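Looking after paperbacks (and the odd hardback) at home

Quick tips, mostly for thrillers and other fat paperbacks that get read to death. Typed up between jobs so excuse the mess.
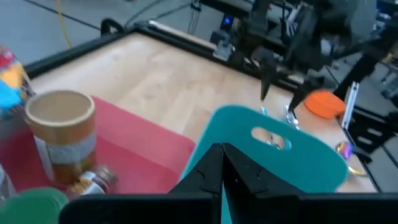
Sticker residue

Secondhand store stickers. Hair dryer on low, 12 seconds or so, then lift a corner with a fingernail and pull slow and flat. Glossy covers only. On matte covers go cooler and stop if the color looks dull. Leftover gunk — dab of lighter fluid on a cotton ball, window open, no flame anywhere near. Test on the back cover first, by the barcode.

Old price stamps inside the front cover: leave them. I've ruined more pages with erasers than any stamp ever did.

Musty smell

Big plastic tub with a lid. Smaller open box inside it with baking soda in the bottom. Book goes in the tub standing up, fanned open, NOT touching the soda. Lid on. Check Thursday if you started on the weekend, most are fine by then. Really bad ones take a couple weeks and fresh soda.

Cat litter works too, the plain kind. Skip dryer sheets. They leave a film and then your book smells like mildew and flowers.

If there's fuzzy mold, bag it and keep it away from the shelf. I don't try to save a book I can buy again for a couple dollars.

Wet pages

Dropped in the tub, left on the porch, whatever. Don't pry the pages apart. Stand it on end on a towel, fan pointed past it, paper towels every 20 pages or so. Swap them when they're damp. When it's nearly dry, lay it flat with something heavy on top overnight. It'll still be wavy. Readable though.

Soaked and can't deal with it now? Zip bag, freezer. Buys you time. Triin Lūse had a whole box set in with her peas for a month and they came out ok.

Cracked spines

New thick paperback, do this before page one: spine down on the table, open a few pages from the front and press down gently, then a few from the back, keep going till you meet in the middle. Takes 5 minutes. Saves the spine on anything over 500 pages.

Already cracked and shedding pages — thin line of white PVA glue down the gap, put on with a toothpick. Wax paper either side, close it, rubber band, leave till morning. No hot glue. No super glue, it goes brittle and snaps worse then before.

Shelves

Upright, snug but you should be able to get a finger in. Leaning books warp. Keep them off an outside wall if you can and out of direct sun, red spines fade first. Mine went pink in one summer.

Keep the room under 70 degrees if you can manage it. I can't in August.

Double rows: put a length of 2x4 under the back row so you can read the titles. Best shelf tip I know, got it from Līga Mockus.

Dust

Dry paintbrush, soft, the two inch kind. Hold the book shut tight and brush the top edge away from the spine. Vacuum the shelf while it's empty, wipe, let it dry all the way before anything goes back.

Lending

Write your name in pencil inside the back cover. Take a phone picture of whoever's holding it. I have three series with a hole at book two so I should of started sooner.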